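Kusura floor pick-up arm, with sleeve

For offices, workshops and training rooms
Made by Szulc, sold and serviced by Minmont

Many customers ask us if a machine can already do the small work which is left on the floor at the end of the day. Our answer is: a part of it. The Kusura picks up small things one by one and puts them in a bin. It does not vacuum, it does not wipe, and it is slower than a person with a dustpan.

We had the arm on trial at Clonstead for 30 working days. On hard floor it was easy to please. Carpet is more difficult, above all carpet with a mixed colour, where a light fibre and a crumb look much the same to the camera. A bright piece with clear edges is the best case - the dust-size ones we still leave to the vacuum cleaner.

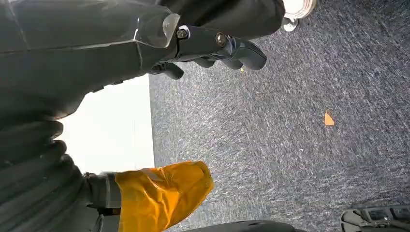
What it can do, and what not yet

Picks up: offcuts, caps, pens, chips of plastic or card from 5 mm.
With help: coins and flat washers on carpet. Please expect a second try.
Not yet: threads, wet food, glass, cables which are under tension.
Shoes and bags: the arm goes around them. It will not tidy them.

Technical data

Reach: 176 cm with base
Weight of the arm without base: 11 kg
Gripper: jointed fingers, black
Sleeve: dark grey, can be changed without tools

Care of the sleeve

Check the folds every Friday, small pieces like to hide there. Wipe with a damp cloth only. Do not pull the sleeve over the wrist bolts, leave the bracket free.

Delivery and questions

Orders made now are delivered in February. A spare sleeve is in the box. For a trial in your own rooms please write to Wojciech Kozłowski at Minmont and tell him what kind of floor you have.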